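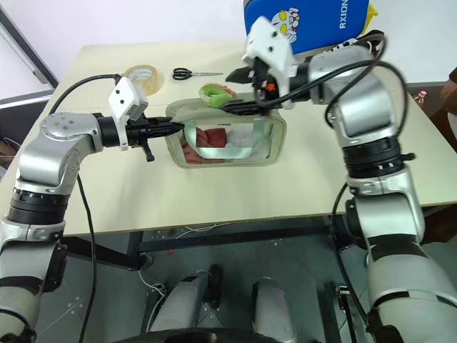

Photo: Otunska

4 December 2021

Up at six for no good reason and the kitchen was freezing, so I lit the oven and stood in front of it in my coat until the bread was ready to go in. Two loaves, one for us and one to swap with the woman across the hall for her pickled beets. She got the better loaf. I got the bigger jar, so I think we're even!

I'd promised myself that December would be the month I finally sort out Grandma's letters, and today I made a proper start. The box has been under my bed since we moved to Lemine and I have been very good at vacuuming around it. It's one of those flat shirt boxes with a string around it, and the string was tied in such a mean little knot that I ended up cutting it with the nail scissors (sorry, Grandma). The smell that came out! Mothballs and face powder and something a bit like old bus seats. I had to sit on the floor for a while before I touched anything.

There are 378 of them. I counted twice, because I'd told my brother on the phone it was maybe a hundred and he is going to want to hear how wrong I was. Most are from Grandpa when he was working up at Ostness, before they were married, and then there's a fat bundle from her sister that is almost entirely complaints about a landlord. I love the sister. I want to read the landlord ones out loud to somebody.

My plan was to put everything in date order, and that lasted until maybe eleven in the morning. Grandpa didn't believe in dates. He wrote "Tuesday night" or "after supper" or one time just "raining again," and the postmarks are smudged on half the envelopes and missing on the rest, where she'd torn the stamps off for the kid next door. So now I've got piles. There's a pile for anything with a real date, a pile where I can guess from what's going on (the winter of the broken boiler is very helpful, he went on about that boiler for weeks), and a pile I've labeled LATER, which is already the tallest.

I only let myself read 7 all the way through or I'd never get anywhere. In one of them he asks her whether she'd mind very much being married to a man who can't dance. In the next one he's forgotten all about it and wants to know the price of potatoes. I don't have her side of any of this, and that's what gets me. She must have answered. Did she mind? I remember them swaying around the kitchen to the radio when I was little, and he really couldn't dance, so I suppose I have my answer.

Lunch was the heel of the loaf with beets and a boiled egg. Then I walked down to Sriwong to buy folders, and they had the acid-free kind but only in packs of 20, and they were not cheap, and I stood in the aisle doing arithmetic on my fingers like a child. Bought one pack. If I put the landlord sister in an ordinary shoebox for now I think it'll do. Also bought tape, a soft pencil, and a bag of clementines that I'd eaten half of by the time I got to our corner. It was trying to snow the whole way home - those tiny dry bits that don't stick to anything but your eyelashes.

Mom called at four. I wanted to tell her about the dancing but she was busy being cross with her car, which needs something that costs $1,132, and she said the number three separate times in three separate voices. I told her to get a second opinion. She told me I sounded just like her mother. I was so pleased that I forgot to be insulted, and then I read her the potato letter and she went very quiet, and then she said they'd have been the small yellow ones, he never liked the other kind. I wrote that down on a slip of paper and tucked it in with the letter.

She wants to come and see them after Christmas. I said yes, of course, and then looked at the living room floor, and I'm hoping I can clear a path to the couch by then.

It's past ten now and my back hurts from crouching. I've thrown a clean sheet over the piles so the cat won't nest in them (she's already sitting on the corner of it, looking at me). Tomorrow I want to get through the boiler winter at least, and I have to remember to take the trash down and give back the beet jar.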